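Clear out your desk drawers before the office move

The Stakinard office closes its old second floor at the end of November, and everyone on that floor moves down to the first. The new desks have one drawer each instead of three. 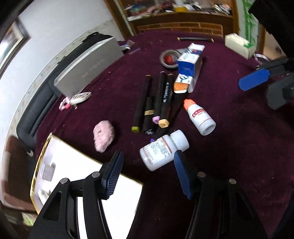
Please start sorting now. Crates will be handed out from 2021-11-05 at the front desk, one per person, and each crate holds 46 liters. Anything that does not fit in your crate or your new drawer has to go home with you or into the shared supply cabinet.

The cabinet takes pens, markers, staplers, tape and unused notebooks. Test the pens first. Last time we moved, we inherited a full box of dried-out highlighters and kept it for two years. Scissors go in the top tray, points down.

Medicine of any kind should not be left in the cabinet or in an empty desk. Take it home, or ask your drugstore whether it accepts old pills. The first aid kit in the kitchen is restocked separately and does not need additions.

Paper files are a separate matter. Contracts with Mukano and Wemex stay in the locked room and will be moved by the records team. Everything else on paper should be scanned or shredded. There are two shredding bins by the elevator – please take out binder clips before you use them.

Write your name and new desk number on two sides of the crate. Desk numbers start at 100, and the list is posted next to the copier. If you are at 107, your desk has been swapped with the one by the window and you should check with Mohit Mishra before you label anything.

Monitors and docking stations will be moved for you. Unplug them and leave the cables attached to the monitor. Keyboards and mice go in the crate.

Questions about crates go to Mohit. Questions about parking on moving day go to the front desk.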